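Waneleck Robotics Club: progress report to the Otusau Fund, August

You asked for two pages. We are giving you less than one, which we hope counts in our favor at renewal.

The student project is still the one you funded: teach an arm to fold clothes by showing it how people fold clothes, using hand-held grippers. The club has 11 students, most of whom had, by their own account, little prior experience of folding anything. Parents report mild improvement at home. We claim no credit for this in the budget.

Since the spring report the students have recorded nearly 40 hours of demonstrations. T-shirts and towels are finished. Jackets are under way and going slowly. A T-shirt takes a student under a minute with the grippers; a puffer jacket took 36 minutes on its first Saturday, including an argument about which way up it was. The quilting springs back, the sleeves wander off, and the fabric is slippery enough that we have rewritten the instructions twice. The current version says to deal with the sleeves first and be patient.

We also moved some of the recording out of the classroom and into bedrooms. The model trained on our plain gray table did well on our plain gray table and then fell apart over a patterned blanket. Busy bedding is now a requirement, and the students have risen to it.

Zaki, the arm itself, folds a towel correctly in 30 out of 40 tries. The other ten are a matter of taste. It has not been let near a jacket yet — that is planned for next term, after the demonstrations are checked and labeled.

Spending is on track except for finger pads, which wear out faster than Nallia's catalog led us to hope. We would like to move a little from the travel line to cover them. Nobody has traveled.

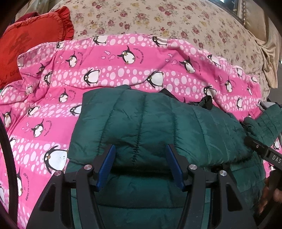
Jacket demonstrations with two hand-held grippers, bedroom set.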